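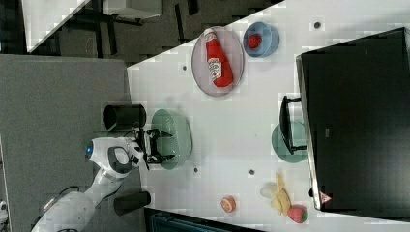

Kitchen Play Tableware and Toy Foods
Wavthorpe Lending Collection, Gallery 8

The Wavthorpe Lending Collection makes household and play items available to schools, day nurseries and families in the district. The collection holds 1,037 registered items, of which the kitchen group is the most frequently requested. Items in this gallery are shown set out on a white table.

The ketchup bottle is stored with the plates and is lent with them. The light blue bowl suits small pieces such as the strawberry. Borrowers who require additional bowls should state this on the request form.

Plates and bowls in the kitchen group are kept in soft colors so that the brighter foods can be told apart easily by younger children. The selection was made by Dewanti Pangaribuan and reviewed in May. 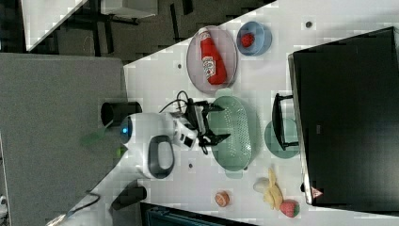
Foods are issued by the set and must be returned by the set. The banana and the strawberries are the pieces most often reported missing, and borrowers are asked to check bags and coat pockets before the return date. A replacement charge applies to any piece not returned within 2 weeks.

All tableware should be washed by hand in warm water and dried with a cloth. Items should not be placed in a dishwasher. Labels on play bottles should be wiped only, as soaking loosens the adhesive.

Requests may be made in person at the Wavthorpe desk or in writing to Priit Krūmiņa, Lending Services. Please give the gallery number and the dates required. Schools wishing to borrow more than one set should allow additional time for preparation.

Page last revised 11 December 2023.

Previous gallery: Baskets and Trays
Next gallery: Table Linens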